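Updated 8 August 2023 by Fanni Pintér

These are the questions we receive most often from people who record for the Drollari project at home. If your question is missing, please write to me and I will add it when I can. The setup of the Pelex app has its own page.

## Before you start

**What do I record, exactly?**

Short episodes of everyday handling. You hold the two grippers and you do a small job with them on a table: put things into a tray, take them out again, move a cup, close a box. One job from beginning to end is one episode. The list of jobs is in the app, and it changes each week.

**Do I need experience with robots?**

No. Many of our best recorders have never worked with one. It helps more if you have patience and a table which does not wobble.

**Must I clear the whole room?**

Please don't. The learning system should see homes as they are, with the kettle and the curtains and whatever else lives there. Clear only enough space so that your hands can move freely. Papers with your name or address are the exception, and these should go in a drawer before you begin.

**Can I use a tablecloth?**

You can, and a patterned one is welcome. Cloth makes wrinkles and the wrinkles move when you work. Don't smooth them between the episodes.

**Which objects may I use?**

For the sorting jobs we accept fruit, vegetables, small pieces of wood, and toy or model food. Cut pieces are fine when they are firm. We don't accept glass, knives, medicine or anything alive. Mixed shapes in the same tray are better than six of the same thing.

## During the recording

**How fast should I move?**

A little slower than with your bare hands, but without stopping to think in the middle. If you must think, open the jaws, go back to the start position and begin a new episode.

**I dropped a cucumber. Is the episode lost?**

Keep recording and pick it up, if it is still on the table. We want to have the recoveries also. If it fell on the floor, stop and mark the episode as "interrupted". In the first version of this page I wrote that all drops should be deleted. That was my mistake, and I am sorry to those who deleted good work in February.

**Both grippers, or is one enough?**

The app tells you for each job. When it says two, both should do something useful at some moment, for example one keeps the tray steady while the other places. Don't invent work for the second one. It may wait with open jaws.

**How many episodes make a session?**

40 is the usual number. After that the wrists become tired and the movements become strange, and we can see it in the data. You may divide the session over two days, if the table stays the same.

**Should I put the objects always in the same place?**

Change the places after every episode. Turn the long objects in different directions, let some of them touch each other, and put one behind another so that it is partly hidden. Change the position of the tray too, by a hand's width or so.

**My tray is torn at the corner. Do I have to replace it?**

Use it until it can't hold the objects any more. Ordinary cardboard wear does not disturb us.

## After the recording

**How long does the upload take?**

It depends on your connection. Leave the Pelex app open overnight. If the upload is not finished after 72 hours, write to us and don't start it again yourself, otherwise we receive everything double.

**Who looks at my recordings?**

The checking team at Tredach looks at a part of each session. They check that the jaws are in view, that the job matches its label, and that no person can be recognized. Ham, the labelling tool, is used only inside the company.

**Why was my session rejected?**

The most common reason is a wrong label: the job says "put in" and the recorder takes out. The second is calibration. Open and close both grippers fully, three times, before the first episode. From the last group of 117 sessions we sent back too many for this small thing.

**When is a job complete?**

We close it when it has 1,000 accepted episodes from different homes. Then it disappears from your list, even if you liked it very much. A half-finished session of a closed job is still accepted during that week. 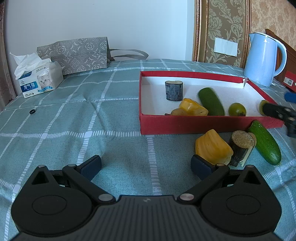 **Can I record the same job again in another room?**

We would be glad if you do. Start a new session for it in the app, choose "new place", and do the calibration again before the first episode. The objects can be the same ones, but please use a different table if you have one.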